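Paper Cups and Reusable Cups in a Campus Coffee Shop

Project report, Introduction to Environmental Studies
Group members: Shobha Thampi, Taner Sezer, Bindu Chowdary
Course instructor: Satish Krishnan

1. Introduction

Our group looked at how hot drinks are served at Clenell, the coffee shop on the ground floor of the library building. Most drinks there are sold in paper cups. The shop also has ceramic mugs behind the counter, and customers can bring their own cup. We wanted to find out how many people use each option and why.

The subject came out of a class discussion on waste sorting. Several students in the class believed that paper cups go into the paper recycling with newspapers and cardboard. On our campus they do not. Most paper cups for hot drinks have a thin plastic lining that keeps the liquid from soaking through, and many recycling plants cannot separate the lining from the paper fiber. The campus waste guide tells people to put them in general waste.

2. Background

A typical paper cup for hot drinks has a side wall, a base and a rolled rim. The side wall is a sheet of paperboard wrapped around and sealed along one seam. The base is a separate disk set a short distance up inside the wall, which leaves a shallow recess underneath. The rim is curled outward to make the cup stiffer and to give the lid something to grip.

Many shops add a sleeve or use a cup with a textured outer layer. The texture leaves small air gaps between the hand and the cup wall, so the cup can be held more comfortably. Before sleeves were common, some shops used two cups for one drink, and a few customers at Clenell still ask for this.
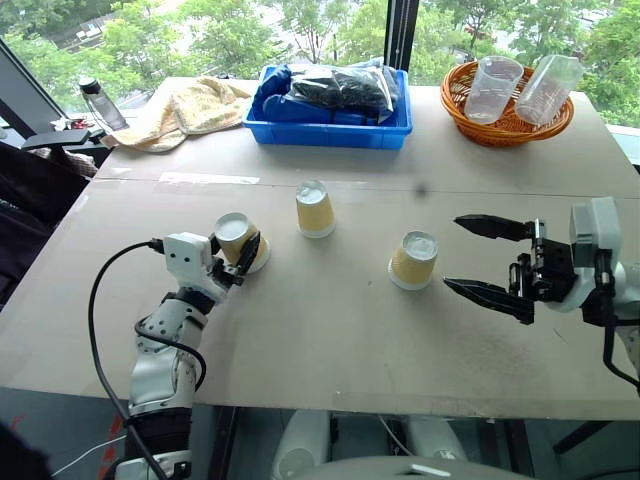
3. Method

We did three things.

First, we counted drinks at the counter. Špela Karagiannis, who manages the shop, let us sit at the table next to the register. We counted on 5 mornings in December, from opening until noon. For each hot drink we wrote down whether it was served in a paper cup, in a mug from the shop, or in a cup the customer brought. Cold drinks were left out. When one person bought several drinks, each drink was counted separately.

Second, we gave a short questionnaire to 20 customers. We asked how often they bought a hot drink, whether they owned a reusable cup, and what would make them use it more. The answers were written by hand and typed up later by Bindu.

Third, we checked the shop's cup orders for the fall semester. Špela gave us the order sheets from the supplier, Vilberg. Shobha copied the figures into a spreadsheet and Taner checked them against the sheets.

4. Results

4.1 Cup use over the semester

According to the order sheets and the stock left at the end, the shop used 2541 paper cups during the fall semester. This was lower than we expected. The shop is small and closes in the middle of the afternoon, and there is a larger cafeteria across the courtyard that takes most of the lunch traffic.

4.2 Counts at the counter

Paper cups were the most common choice every morning. Shop mugs came second, mostly later in the morning when customers had time to sit down. Cups brought from home were the smallest group.

The time of day mattered more than we thought it would. In the half hour before the first lectures, almost everything went out in paper. The line was long then and the staff reached for a paper cup unless the customer asked for something else. After ten o'clock the line was shorter and the staff usually asked, "For here or to go?" More people got a mug once they had been asked.

We also noticed that some customers took a paper cup and then sat down in the shop until they had finished the drink. We did not plan for this in our tally sheet, so we have no number for it. It would be worth counting in another project.

4.3 Questionnaire

Of the people who answered, 16 said they owned a reusable cup. Far fewer had it with them. The reasons they gave were mostly practical. The cup was dirty, it leaked in a backpack, or it was at home. One person wrote that her cup was too tall to fit under the coffee machine, and Špela confirmed that this is a problem with some travel mugs.

A discount was the most common suggestion for getting people to use their own cup. The shop already gives one, but the sign is taped to the side of the pastry case and several people said they had never seen it. The second suggestion was a place to rinse a cup. The nearest sink is in the restroom down the hall, and people did not want to use it for that.

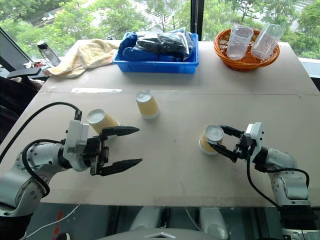

Two people mentioned deposit cups, where the customer pays a small amount extra and gets it back when the cup is returned. One of them had used a deposit system called Kitport at another college and liked it, although she had forgotten to return her last cup.

5. Discussion

The results suggest that owning a reusable cup is a poor guide to whether a person uses it. The habits at the counter seem to matter a lot. When the staff ask the question, more mugs are used, and asking takes only a few seconds. During the early rush even a few seconds add up, and we understand why it gets skipped.

Washing is the other side of the problem. The shop has one small dishwasher, an older Achari model, and it was running for most of the time we were there. If many more customers chose mugs in the early morning, the staff would run out of clean ones. Any plan to cut paper cups would have to include more mugs or more washing space.

We did not compare the total energy and water used by paper cups and mugs. A mug has to be used many times before it makes up for the energy needed to produce it, and the number depends on how it is washed. We found very different values for this in our reading and decided to leave them out.

There are some weak points in the work. We counted only in the morning. December is close to exams, and customers may behave differently then. Our questionnaire group was small, and most of them were people who had stopped to sit down, so customers in a hurry are missing – and those are the ones who use the most paper cups.

6. Recommendations

Move the discount sign to the register, at eye level.

Have staff ask "for here or to go" with every hot drink outside the early rush.

Put a short note above the trash cans saying that paper cups go in general waste and lids go in plastics.

Ask the facilities office whether a rinse station could be added near the library entrance.

7. Division of work

Shobha wrote the background section and handled the order data. Taner designed the tally sheet and did most of the counting. Bindu ran the questionnaire and wrote up the results. The discussion and recommendations were written together. We thank Špela Karagiannis and the morning staff for putting up with us at the table by the register.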